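Clekik Scene Shop, Workshop Notebook
Entry date: November 11, 2021
Entered by: Liette Sutherland
Production: The Lamp at Prornance, winter musical

Purpose of entry: to record the condition of the turntable, the fly line tests, and the paint schedule ahead of the first technical rehearsal.

Turntable

The deck was reassembled on the Bañez stage this morning following delivery from storage. All nineteen deck sections were checked against the September plan. Section 7 had been marked as a left-hand piece and is a right-hand piece; the label has been corrected. The drive was run without load for 30 minutes at low speed and then for a shorter period at show speed. A knock was heard once per turn near the upstage edge. It was traced to a caster plate with two missing bolts. The bolts have been replaced and the knock is gone.
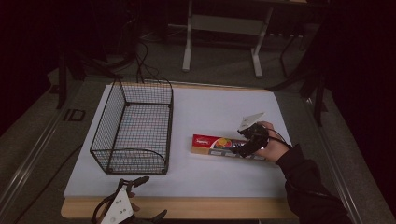 The turntable stops four inches past its mark when it is run clockwise. Counterclockwise it stops on the mark. The stage manager has been told that the clockwise cue in the second act should be called early until the brake has been adjusted. Adjustment is to be made before actors are allowed on the deck.

Fly lines

Line set 19 now carries the lantern drop. The drop was weighed at 80 pounds with its pipe hardware, which is more than the figure on the design drawing. The arbor was reloaded to match and the drawing has been marked in red. The line moves freely through its full travel. The low trim mark was retaped in yellow, as the old white tape could not be read from the rail.

The masking on the next line set still brushes the drop when both move together. These two cues are not to be run at the same time. A request to move the masking upstage has been sent to the designer.

Open items before the technical rehearsal

1. Adjust the turntable brake and repeat the clockwise stop test at show speed.

2. Fit the handrail to the Nosard house unit. The upper landing remains closed to the cast until this has been signed off by the shop.

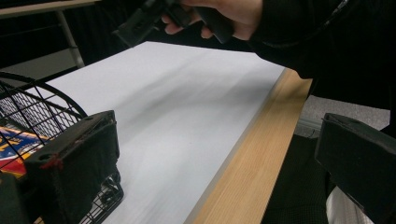

3. Touch up the brick face on the stage left wall. Use the second mix, as the first dries too pink under the amber wash.

4. Confirm the length of the haze cue with the conductor. The woodwinds have asked that the machine be moved away from the pit.

5. Return the rented chain hoist. Paperwork is in the office tray.
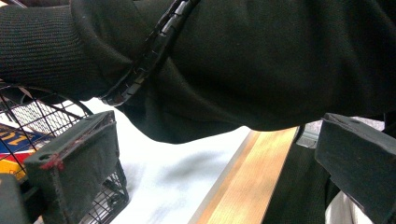

Paint

The floor received its base coat on the apron and both wings. The center was left bare so that work on the drive could continue. Base coat for the center will follow the brake adjustment, with one night allowed for drying and the seal coat applied the next morning. Foot traffic is to be kept to the upstage crossover during that time.

There are two full cans of the gray base left and one part can. No more of the dark green glaze should be mixed until the designer has approved the shutters under stage light. The sample board is with the lighting crew.

Correction to the previous entry: the trap door was listed as complete. The hinge side is finished, but the latch has not been fitted, and the trap is to stay screwed shut.

L. Sutherland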